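Narkia Opens Handling Laboratory to Visitors for Spring Demonstration

21 April 2020

Narkia welcomed 92 visitors to its handling laboratory for an open day devoted to robotic hands and their use with everyday items. Guests included employees of partner firms, teachers from area high schools and residents of the surrounding neighborhood. Attendance was by advance registration, and visitors were received in small groups throughout the morning and afternoon.

The program was prepared jointly with Ouali, which has worked with the laboratory on control software under the Broltuso project. Broltuso concerns the handling of household and packaged goods that differ in shape, weight and surface, and that are not presented to the machine in a fixed position. Work under the project began last August.

Glenys Haslam, director of the laboratory, opened the day with a short address in the main hall. She thanked the staff for their preparations and set out the reasons for inviting the public at this stage of the work.

"People who may one day work beside this equipment should have the chance to see it early and to ask us hard questions," Ms. Haslam said. "We would like to hear their concerns while the design can still be changed."

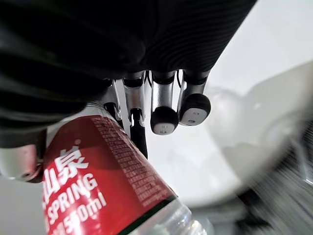 Each group then spent time at three stations. The first dealt with grasping and was led by the engineers responsible for the fingers and their cables. Questions at this station centered on grip force, and in particular on how a hand can be kept from crushing a thin plastic container or letting it slip. Staff explained that the thumb and fingers are controlled separately, and that a grasp does not always call for every finger.

The second station covered software. Ouali staff presented records from 247 trial grasps and described how these are sorted and reviewed before any change is made to the control settings. The third was given over to safety practice, including stop controls and the training required of all operators.

A discussion period followed in the afternoon. Several teachers asked about student placements, and Ms. Haslam confirmed that the laboratory will offer five places for the coming school year - two more than at present. Applications will be handled through the participating schools.

Zaltotel, which supports the Broltuso project, provided refreshments and printed materials. Copies of the project summary remain available from the Narkia front office on request. A second open day is under consideration, and details will be posted on this page once arrangements have been confirmed.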